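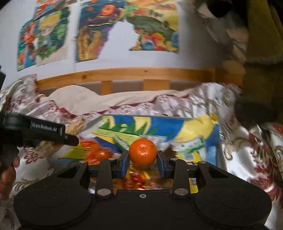

Mandarin held between the blue pads, second gripper off to the left.

August, by Signe Torvik

Section 2: Comparing the pads on soft and hard produce

By now you've got both hand-held grippers charged and paired (if not, go back to Section 1, I'll wait). Now for the part I like best, which is grabbing things! I run every new pair of pads through fruit and vegetables before I let them near anything on my Kerekes shelf, and I've done it with the Pludia pads and the Virora pads on the same body so you can copy my routine.

1. Pick one round item and one long one. I use a mandarin and a cucumber. Wipe them with a dry cloth.

2. Open the fingers all the way and start a new log in Galotar. Name it after the pads, not the fruit. I named mine after the fruit for a whole Wednesday and had to sort it out by hand.

3. Bring the fingers in around the middle of the mandarin and squeeze slowly. Stop as soon as the peel starts to give. Write down the reading. Mine was 370 with the Pludia pads, in Galotar's own raw units.

4. Lift, hold still for a slow breath, set it back down. Do that again with the fruit turned a quarter.

Note: if the fruit rolls out toward you, your fingers are closing below its widest part. Raise your hand a little and try again before you go changing any settings.

5. Swap to the long item. Hold it upright and close the fingers near the lower end, so most of the length sticks up above the pads. 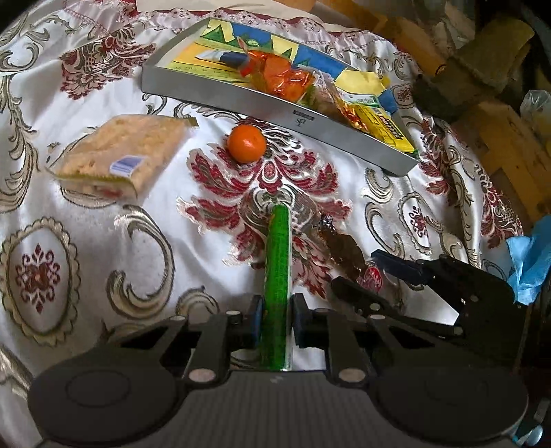

6. Tilt your wrist slowly to one side and then the other, and watch for the cucumber swinging between the pads. A little swing is okay. If it pivots freely, squeeze harder in small steps and log each one. I go up to 2,000 on a cucumber and I've never needed more.

CAUTION: Don't go over 3,000 on anything with a peel or skin. Please. Juice in the linkages is a miserable evening with cotton swabs.

7. Change the pads and repeat from step 2. Keep the same fruit for both sets, otherwise you're comparing fruit.

My own take, for what it's worth: the Virora pads feel grippier on bumpy skin, but they drag when you let go, and a light mandarin will come along for the ride. I've gone back to Pludia for everyday use and keep the others in a drawer.

Save both logs before you unplug. Section 3 covers lining up the cameras.

Comments

dovetail_hal: Do you zero the reading between pad swaps or just once at the start?

Signe Torvik: Every swap! I should add that to step 7.

mbrandt: Same drag with Virora on plums. Bit of cornstarch on the pads helped me.

kitchenbench: My log stops by itself at step 6. Old firmware maybe?

Last updated: August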